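# The case for the big cream sofa

Consuelo Escobar had wanted a cream leather sofa for 8 years before she bought one. She had two boys at home and a flat in Clonstead with a staircase that turned twice, and for most of that time she made do with a brown two-seater and a beanbag.

When the family moved to Pedthorpe last November, the new living room had one long blank wall and double doors onto the drive. She measured the wall, drew it on squared paper and took the drawing to Lozano, a furniture shop in Rundness that her sister had used.

"I sat on everything," she says. "My husband went to the café after the first hour." 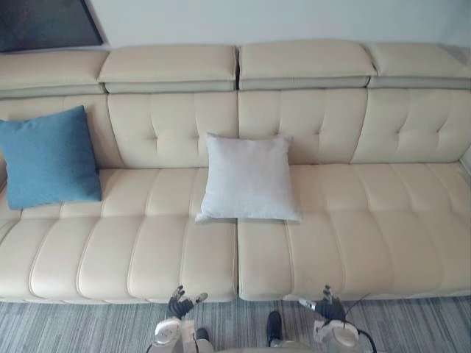 The delivery took most of a morning. A sectional comes in pieces, and the pieces have to go in the right order or the last one will not join. Escobar's advice is to clear the room completely and lay any carpet first. She chose a grey stripe, partly to stop the room looking too pale and partly for the crumbs.

Leather was the part her friends argued about. Cream shows ink, denim dye and newspaper print, and it needs a wipe more often than a dark hide does. She uses a soft cloth, barely damp, and dries it straight afterwards. Every 3 months she puts on a leather cream, a small amount at a time, and leaves it overnight. The buttoned back takes longest. Dust settles in the creases, and she goes over them with a dry paintbrush before the cloth comes out.

The adjustable headrests were an extra she nearly turned down. She now thinks they were the best money she spent, as the back is too low without them for anyone tall who wants to watch a film.

Cushions she is still working out. She started with 6, all patterned, and took most of them away again within a fortnight because they ended up on the floor every evening. What she likes now is a plain blue at the end and a pale one towards the middle, both square.
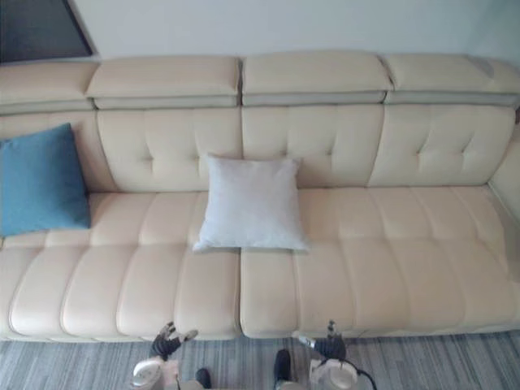

*Reading time: 2 minutes*

She plumps them last thing at night. A cushion left flat for a week keeps the shape of whoever leaned on it, and a pale cover shows every fold. The covers come off and go in a cool wash, inside out, with the zip done up.

There are things she would do differently. She would have asked for a spare piece of the leather, to test cleaning products on. She would also have checked where the radiator pipes ran, as the whole sofa had to come forward by a hand's width on the first day.

The boys were told no pens and no jeans with studs. The jeans rule lasted until Christmas. The pen rule still stands, and homework is done at the kitchen table.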